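Skernis Arm Project: What Went Wrong and What We Changed
Project report, Robotics Lab II
By Tanner Marchand (lab partner: Po-yen Lai)
16 Sep 2024

So the short version is that our arm squeezed when it was supposed to let go, and it took us way too long to figure out why. The long version is the rest of this report.

Our assignment was to get the arm (we named it Skernis, please don't ask) to pick up soft things and put them down again without a person stepping in. Po-yen wrote most of the motion code and I did the gripper side, meaning the force limits, the wrist camera and the stop logic. We started with foam blocks because they're forgiving, and the first 600 cycles went so well that we got a little cocky about it. Then we moved on to soft fabric things, and that's where it all came apart.

The first sign of trouble was cycle 463 of the second run. The arm closed on a folded cloth, lifted it, moved over to the drop spot, and then just stayed shut. The log said "released." The gripper was very much not released! I hit the stop button, which cut power to the arm like it should, but the fingers hold their position when the power goes, so the cloth was still clamped in there and we had to back the drive screw off by hand. Nothing broke and neither of us got pinched, but it could easily have been somebody's sleeve, and we wrote it up as a safety fault and quit for the day.

We blamed the motor first. Po-yen was sure it was overheating, so we swapped it for the spare and ran the whole thing over. Same fault. Then I blamed the cable, which I had routed kind of badly around the wrist (my bad), and I redid it with a proper loop. Same fault again, only now with nicer wiring.

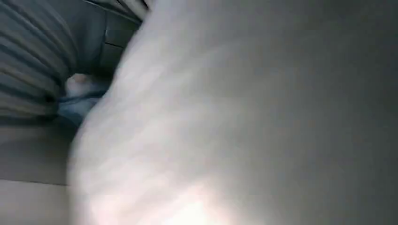
Our release check was the real problem, and I'm a bit embarrassed because I wrote it. The way it worked, the wrist camera looked at how much of its view was covered by whatever was closest to it. Lots of coverage meant "holding something," and a change in that coverage meant "let go." With foam blocks that's fine, they have hard outlines and they drop straight away. Soft stuff close to the lens is a whole different deal. You get a big pale blur covering most of the view, and the only outline to work with is the curved one on the left, and even that is feathery. Add the washed-out bright patch near the bottom and my code had almost nothing solid to compare. If the bright patch grew or shrank a little, the coverage number jumped, and the check happily called it a release.

Once we knew that, we could make the fault happen on purpose. We parked the arm with a cloth in the gripper, didn't move anything, and turned the bench lamp up and down. The log filled up with "released" over and over while the fingers stayed shut the whole time. Po-yen laughed for a solid minute — I did not.

It gets worse, though. The motion code trusted the log completely. As soon as it saw "released" it canceled the open command, even if the fingers had barely started moving. So one bad reading from my half turned into a stuck gripper in Po-yen's half, and neither of us had tested the two halves against each other with the lights changing. We'd each tested our own part and called it done.

What we changed:

The camera no longer gets to decide anything about release. It can still say "something is close," and that's it.

Release now comes from the finger position sensor. It has to read past 2000 counts and stay there before the arm is allowed to move on. Fully open is 3000, so there's plenty of room between the two.

The open command can't be canceled by a log message anymore. It either finishes or times out, and a timeout stops the arm and turns on the red light.

We fitted a hand release lever, so you don't need a screwdriver to get something out of the fingers after a stop. This was the Petrenko group's idea, they have one on their arm and let us copy the bracket.

After the changes we ran the soft items again and did the lamp trick on purpose all the way through. No false releases. We did get one timeout, from a loose thread caught at the finger hinge, and the arm stopped and lit up red exactly like we wanted. I was weirdly happy about that one.

Still open: the sensor bracket is 3D printed and flexes a bit when the gripper closes hard, so the zero point drifts and we reset it at the start of every session. Po-yen wants to remake it in aluminum. I also want to try an exposure lock on the camera before the next group gets the arm, and the note about the lamp is taped inside the lid of the control box for them.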